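Sendside Item Values: read this before you trade

A list of 149 member items from the online pet world Tilldale, with what players say each one is worth. I typed it up in September from trade chat and two fan blogs. Treat it with suspicion. I do.

Columns: item, month given, asking price, price paid. The last one is blank more often than I'd like, as people love to post what they want and go quiet about what they got.

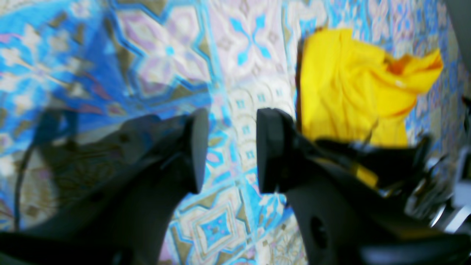
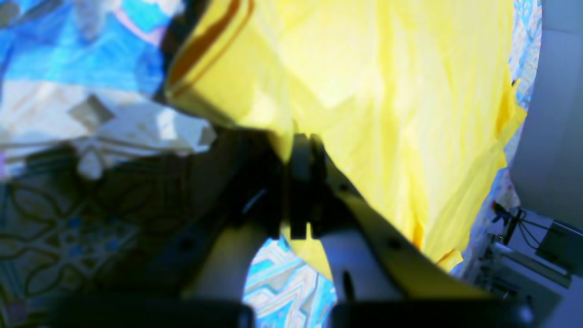

Compiled by Lingyun Yin
Sendside list, version 4

Known problems

"Rare" means whatever the seller wants it to mean. I left the word out of the file.

The Galtesthorpe lantern has two rows. One player swears there was a second color. I have yet to see it in anyone's den, so the second row is marked unconfirmed.

Prices are in Ene, the game's own coin. Anyone quoting real money is breaking the rules and probably lying too — those posts were skipped.

Don't use the list to settle a fight over a bad trade. An asking price is a wish, and half of these wishes came from the same few loud buddies.

Corrections

Send a screenshot of the finished trade window. "My friend got it for less" will be ignored. Gift months are easier to fix, and the old newsletters are good enough proof for those.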